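Teleop log, week whatever

Jan 31, 2020

Quick one tonight, hands are tired. Literally tired, thumbs mostly. I spent the whole week driving a simulated arm around and I want to get this down before I forget what I changed and why.

So. Background for the two people who read this and don't work with me. The task is dumb on paper. Pick up a cylinder, bring it over to a dark cabinet sort of thing, put it on the ledge inside. Upright. Let go without knocking it over. A person does it while talking on the phone. I do it with a controller in each hand and my tongue sticking out, and the sim records everything, and later a policy gets trained on what I did. The goal is 800 clean demos. I have 791. Yes I could have finished tonight. No I did not want to.

The room is Melness, which is what we call the tiled test room. Same room for every episode, only the start pose changes. Control software is Nollow, our own thing, held together with config files. It's fine. It's better than it was in the fall, when the left stick drifted and every single demo had this slow lean in it. Had to throw out all of those.

Things I learned this week, no order.

Going slow is bad. I really thought slow would be good! Slow looks careful. But if I creep the last little bit toward the object then the recording is mostly me creeping, hundreds of steps of nearly nothing, and the policy learns to hover. It gets close and just hangs there. So now I commit. Line up, go in, close. If I miss I scrap the take and start over, I don't fix it halfway.

Except sometimes I do want the fixing. Brittany Cloutier has been pushing for this since I started and I finally gave in. Her argument is that if every demo is perfect, the arm never sees what to do when it's off to one side. So 63 of the takes are on purpose ugly. I come in crooked, notice, back up, straighten out, go again. Those are tagged seperately so we can train with and without. I'm guessing she's right. I'd rather not tell her yet.

Also the wrist view. For the first batch I was driving from the overhead view only, and my grips were all over the place, one finger touching first, the cylinder getting shoved sideways before the second finger caught up. Switched to the wrist camera for the final approach and it got a lot better right away. You just keep the thing in the middle between the fingers and that's it, that's the whole trick. Overhead for the travel, wrist for the grab, overhead again to leave.

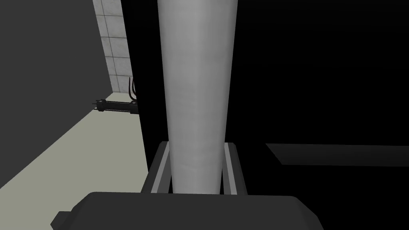

Filed under: teleop, simulation, demos, complaining

With the cylinder that close to the camera it takes up a big piece of what you can see. Pale grey, tall, goes right off the top. You get the floor and a strip of the white tile off to the left, and everything to the right of it is basically black. Which is a pain when you're driving, the ledge back there is dark grey on black and I have to squint. I asked if we could turn the lights up in the sim and the answer was a fair one – the policy gets the same pictures I get, so if I can't find the ledge then that's worth knowing. Ok. Fine. I turned my monitor up instead.

The black actuator on the floor by the tiles, with the cables curving up the wall, has turned into my landmark. If I can see it past the left finger I know I haven't rotated the wrist too far. Not sure what happens to me if somebody tidies up the scene file. Not sure what happens to the policy either, come to think of it. Might be doing the same thing I am. Adding that to the list, move the clutter around between episodes. Should have done it from the start, ugh.

Hand guiding. Somebody asked in the comments last time why I don't just grab the arm and move it. In sim there's nothing to grab, obviously, but we do have the real one down the hall and I tried it for an afternoon with the Kasprzak rig (spring balanced, heavy, pinches). It's more natural for big motions, your body just does it. For fine stuff it was worse for me. I kept fighting the friction in the joints and you can see it in the traces, little stair steps all over. Plus your arm is in the camera shot the entire time, so then you've got to replay the motion without you in it, and the replay never quite matches. Might be good for teaching waypoints. For this, remote wins, at least the way I do it.

Break schedule. Seven takes, then stand up. I was doing way more than that in one sitting and the quality just falls off a cliff, I can tell from the plots which ones I did hungry.

Grip force, still not happy. The trigger on my controller is pretty much on or off, there's a middle but I can't hold it. So every demo says squeeze hard. No problem with a sim cylinder, big problem later if we ever hand it something soft. Norkevix has a controller with a longer trigger pull and I put in a request for a pair. We'll see, the last request took until March.

Next up, the final nine. Then a first training run over the weekend, and then I find out if I've been teaching it the task or teaching it my bad habits. If it sticks its tongue out I'll let you know.

Ok bed. Will post the plots when theyre not embarrassing.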